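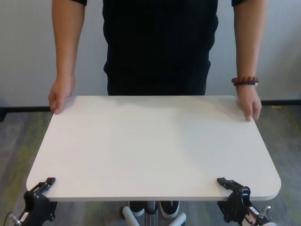
How often does a Karnex gripper need its zero reset? After every finger change, according to the manual, and every 30 days otherwise.

I'd read that line enough times to stop believing it. Flura had sold us the arms, Bortolotti had sold us the fingers, and each blamed the other for the left gripper, which closed 2 millimetres late. It had done so since December. The log at Gristora had 217 entries by then, most of them mine, most of them saying "reset, looks fine".

It never stayed fine. I took the cover off, cleaned the encoder, put the cover back on and ran the zero again. The screen went green. The screen always went green.
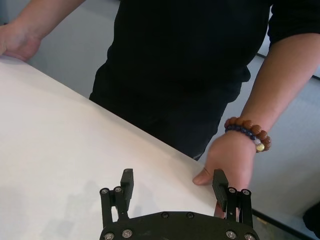 My own theory was the linkage, and I'd been told twice that it wasn't. A worn pivot won't show up in a zero, whatever colour the screen turns. On the fingers there are two small silver screws to each linkage, and the service sheet gave those 4 words: "check tight, do not". The rest had been lost in the photocopying. Do not what? I put the driver on the first one and it moved a quarter turn with no effort at all.

I wrote entry 218. I left out the word fine. Then I phoned Bortolotti, who said it sounded like a Flura problem – and asked if I'd tried a reset.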